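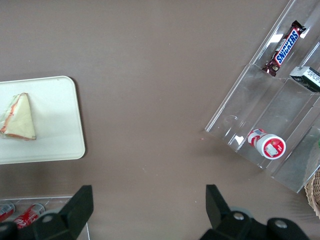 A sandwich on the tray, a Snickers in the stand: the snack counter at Kohlhase House.

If you came by the Kohlhase House lunch counter this spring, you'll know how fond we've grown of it, and how many of you now drop in for a sandwich and stay for a chat (we do love the chat). Since we opened we've made 58 kinds of sandwich, if you count the ones that only lasted a day, and the plain white bread ones still go first. The clear tiered stand holds the chocolate bars and other small things, and the trays are for whatever you've picked out, so please do take one - they're stacked by the door on the Cernov Street side.
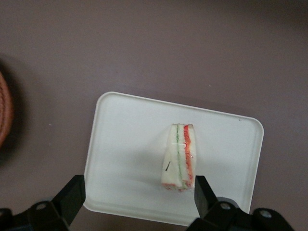 More salad in the middle, please, and a little less butter, wrote Zultia, who would also like us to open before noon. We're listening! From September the counter will open at 11, and we'll try a cucumber and tomato sandwich on the days when the Stitix knitting circle meets upstairs. Bring your own mug if you'd like coffee with it.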